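A longish thread about our week of grippers that wouldn't let go, for anyone who's been kind enough to ask. Get a cup of tea!

Jul 19, 2020. The short version: after 131 clean cycles on the Clirnen rig, one finger started sticking halfway through opening. No error, no beep, it just stopped and sulked, and the next command went through as if all was well.

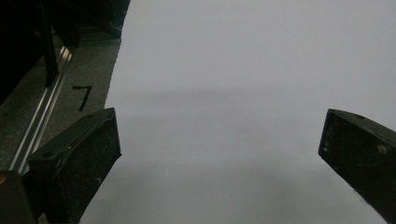 Sticking fingers are sneaky because the jaw can look perfectly fine at rest. You can have a wide gap and nothing held, as there is here, with only scuffs and dusty smudges on the black faces, and still have a fault waiting further along the travel. I blamed the dust first, of course — I always do — and cleaned everything twice.

It made no difference. So I went back through the log, all 435 lines of it, and found the motor current creeping up for around 10 cycles before each stall. Estari's firmware only warns after a full stop, so we'd never have heard a peep.

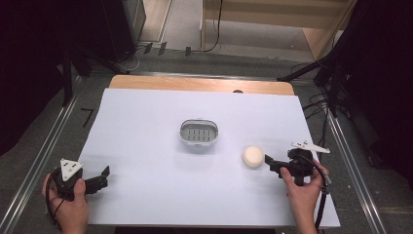 Is it safe to free a stuck finger by hand? Only once the power is off and the jaw has been left for 2 minutes, as a stalled motor can let go suddenly and nip you.

We've lowered the current limit for now and I've written to Chauhan about a new slide. More when they reply!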